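4.2. Tareas de corte en cocina simulada

La batería Evden incluye 9 tareas domésticas, de las cuales 3 exigen manejar un cuchillo. Se ejecutaron en simulación 1.089 episodios con la política Tromora, sin ajuste específico por tarea. Un episodio se da por válido si el alimento queda dividido y el utensilio vuelve a apoyarse en la tabla. La Figura 3 muestra una configuración de la tarea de corte, con el cuchillo y el alimento sobre la tabla.
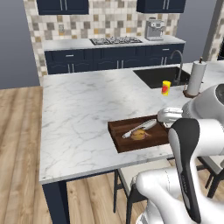 Según Konrad Malinowski, una tasa de éxito obtenida en simulación dice poco sobre la cocina de una vivienda, donde el filo se desgasta y el alimento rueda, y convendría no hablar de autonomía doméstica hasta repetir los ensayos con contacto real.

Figura 3. Tarea de corte en la isla de la cocina simulada.

La objeción es pertinente. El modelo de contacto empleado trata el alimento como un sólido rígido hasta el instante del corte - simplificación que favorece el agarre estable. De los episodios ejecutados, casi 799 cumplieron el criterio; los fallos se concentraron en la toma del mango. La transferencia a hardware se aborda en la sección 5.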